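Section 6. When the arm stops during bin work

This section is for the person who stands at the cell when the arm stops and does not start again. Most stops in our cells come from one of four causes: the fingers touched the table, a cable pulled on the wrist, an object slipped in the grip, or somebody pressed the stop button. The first two causes can damage the hand, so please read 6.1 and 6.2 before you touch anything.

The section was rewritten in February after the finger damage in the Heltville cell. Questions and corrections go to Eirlys Ifans, who keeps the master copy of this guide.

6.1 What happened in the Heltville cell

A operator was running the sorting job, in which small packages are picked and put into the blue bins. The cardboard on the table had been changed the evening before. The new sheet had a fold that did not lie flat, and its top surface was 4 mm higher than the height stored in the Plunama job file. The arm moved down to the stored height, pressed the fingers into the cardboard and stopped with a contact fault.

Up to this point the cell did what it should do. The damage came after. The operator cleared the fault on the screen and pressed Continue, and the job repeated the same downward move. This was done 2 times. On the second one the left finger bent and its mounting screw became loose. The hand was out of use until the spare fingers came from Gough.

We want you to take two points from this. A contact fault must not be cleared before you have looked at the fingers. And the table height must be checked again each time the covering of the table is changed, also when the new sheet looks the same as the old one.

6.2 Before you reach into the cell

CAUTION: An arm that is standing still can still be active. A green light on the base does not give you permission to put your hands under the gripper.

1. Press the stop button and keep it pressed in. Do this also when the arm has already stopped by itself.
2. Read the message on the screen and write the fault number in the cell log. The contact fault is number 357. The message disappears when the fault is cleared, so it must be written down first.
3. Look from the side, with your head outside the cell, and find where the fingers are. Are they above the surface, touching it, or pushed into it?
4. If the gripper holds something, do not pull at it. Go to 6.5.
5. Tell the other persons at the cell that you are going to work on the arm.

6.3 Checking the fingers and the surface 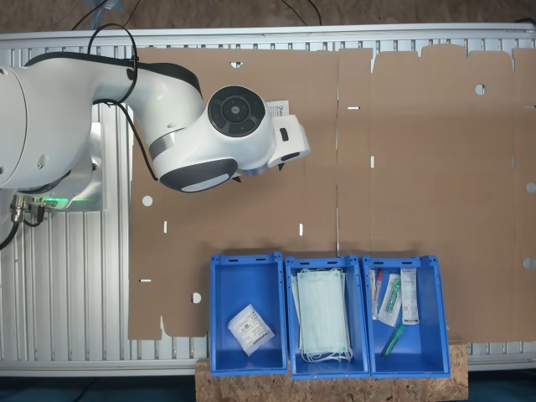
Cardboard on the slotted table, with the gripper fingers above it: 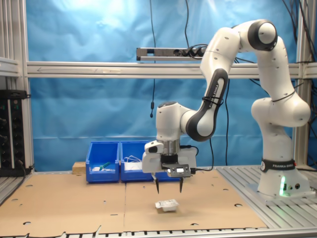
Can I press Continue if the fingers are only touching the cardboard lightly?
Do not press Continue. Light contact gives the same fault as hard contact, and the next move in the job may go lower. Raise the arm first with the steps below, then check the height, then start the job from its beginning.

1. Make sure that no hand or tool is between the fingers and the table.
2. Release the stop button and clear the fault one time.
3. In the Plunama window choose Manual, then Up, slow. Hold the key until the fingers are well clear of the surface. If the arm moves in another direction than up, let go of the key and press the stop button.
4. Press the stop button again.
5. Look at both fingers from the front and from the side. They should be straight and their tips should be at the same height.
6. Try with two fingertips if a finger can be moved at its mounting. A finger that moves must not be used.
7. Press down with your flat hand on the cardboard under the gripper. If it springs back, there is air under it. Folds, flaps and torn edges are the usual places.
8. Fix the sheet so that it lies flat, or take it out and put another one.
9. Measure the surface height again as described in section 3 and save it in the job file.

Note: Holes and slots in the cardboard do not disturb the arm, but they disturb the height measurement. When the probe comes down over a hole, it measures the table below and the saved value will be too low. Choose a point where the sheet is closed.

Note: Do not lay a second sheet over the first one to cover a damaged place. The job file knows only one height for the whole surface.

6.4 Checking the cables

A cable that is too short on the outside of the arm can give a fault that looks very similar to a contact fault. The difference is the position: the arm stops high above the table, often when the wrist turns, and it stops at the same place in every run.

1. With the stop button pressed, follow the cable with your eyes from the gripper back to the base.
2. Look for places where it is tight, or where a tie holds it too close to a joint.
3. Look also behind the wrist. A loop that hangs free in one position can catch in another.
4. If a tie must be moved, cut it and put a new one. Do not slide the old one along the cable.
5. Move the arm slowly by the Manual window through the whole pick and place path. Keep one hand at the stop button.

CAUTION: Never hold a cable away from the arm with your hand while the arm moves, not even at slow speed.

6.5 When an object is still in the grip

1. Put a empty bin or a folded cloth under the gripper if it can be done from the side.
2. Choose Manual, then Open, slow. The object will fall, so keep your hands away from below it.
3. If the gripper does not open, do not use a screwdriver between the fingers. Switch the cell off and call the maintenance line.
4. Inspect the object before it goes back in the work. Packages with a peeled, crushed or pierced cover should be taken out - their contents can get onto the fingers and make the next grip slip.
5. Clean the finger tips with a dry cloth.

6.6 Starting again

The first run after a contact fault is always done at slow speed and with empty gripper.

1. Check that the bins stand where the job expects them. A bin that was moved when you worked at the table is a common reason for a second fault.
2. Take all tools out of the cell, also the small ones.
3. Load the job file again. Do not continue the old run, even if the window offers it.
4. Start at slow speed and watch the lowest point of the first downward move.
5. If the fingers stop above the surface as they should, let the job finish one full round. After this you may go back to normal speed.
6. Write in the log what you found, what you changed, and the new surface height.

If fault 357 comes again in this first round, press the stop button, leave it pressed, and put the red tag on the cell. Do not try a third time. The Idico service desk needs the log page, the job file and the finger set. If a finger is bent, do not straighten it - send it as it is.

Spare finger sets are listed in the parts table under number 58. They are always changed as a pair, and after the change the gripper must be set up again from section 2, step one.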